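**Handheld grippers vs. leader arms for bottle pick and place?**

**plankfloor_lua** wrote:

Hi all, Lụa Kim here, long time reader, first real post. I've been teaching a two-arm setup to pick small bottles up off the floor and put them in a tray on a desk, and I'm at the point where I need to pick a method and stick with it. Started out on remote control with a pair of Dranix leader arms. They work, but my hands lag behind what I want to do, and after 40 demos I'm cranky and sloppy and it shows in the data.

So in April I switched to the handheld kind, where you just hold the grippers yourself and do the task, and the marker cubes on the handles tell the software where each hand went. So much faster! I did 119 demos before lunch, which used to be two days of work for me.
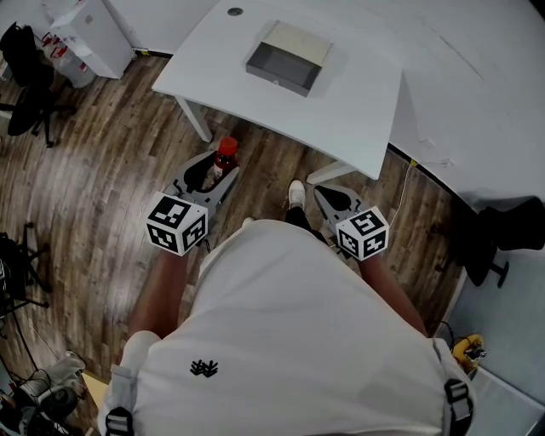
*Bottle pickup with the handhelds, seen from the head camera. Red cap, harness on.*

My trouble is with the playback. The policy reaches for the bottle just fine, then closes too early maybe one time in four. I never saw that with the leader arms. Has anyone here gone from one to the other and back?

---

**grommet77** wrote:

Closing early was my whole winter. Check your timing before you blame the method. My finger width signal and my video were out of step and I didn't catch it for weeks, because every clip looked fine when I watched it at normal speed. Step through one slowly and see if the fingers start moving in the video at the same moment the width number changes.

Also, how are you approaching the bottle? If you come in fast with your hand and snap shut, the robot is going to copy the snap and none of the little corrections you made on the way.

---

**Nông** wrote:

Going to disagree with the crowd here, I'd go back to the leader arms. With handhelds you can do things your robot can't. You lean, you twist your wrist, you shuffle a foot, and the arm bolted to its stand has no way to follow. With remote control, if the robot can't reach it you find out right then.

I had a set of 2,967 handheld demos from a shared pool and threw out a big chunk of it for exactly this. Poses the arm could never hit.

---

**plankfloor_lua** wrote:

@Nông ok but I did filter for reach! I run every demo through the arm model first and drop whatever doesn't fit. I lose a few, and I still come out way ahead on hours.

@grommet77 the snap thing might be me. I do get quick toward the end of a session. Will step through some clips tonight.

---

**urolstead_bench** wrote:

We do both at Urolstead and I don't think it's a contest. Handhelds for the bulk, then a small batch by remote control on the real arms for the part that keeps failing. In your case that's the last bit before the fingers close. We usually add 15 or so of those and retrain, then look again.

One more thing - work on keeping both cubes in view. If you hunch over a low pickup, your sleeve or your own arm can hide one for a moment, and the tracker guesses. The guess always seems to land right when you're grasping.

---

**Nông** wrote:

Sure, mixing is fine. But then you own two rigs and have to keep both calibrated, and most people posting here are one person in a spare room. I still say pick the one that feels like the robot.

---

**grommet77** wrote:

"Feels like the robot" is why my shoulders hurt, lol. I'll take the handhelds.

---

**plankfloor_lua** wrote:

Update from 11 pm. grommet77, you called it. The width signal is running behind the video, and it gets worse the longer a session goes. I fixed the offset on the first batch and I'm retraining on that now in Fundora. If it still grabs air in the morning I'll drag the Dranix arms back out and try the small batch idea.

Nông, I'm keeping them both calibrated, don't yell at me.

---

**Nông** wrote:

Not yelling. Post the grasp numbers when you have them, and do the old leader arm set on the same bottle so we can compare.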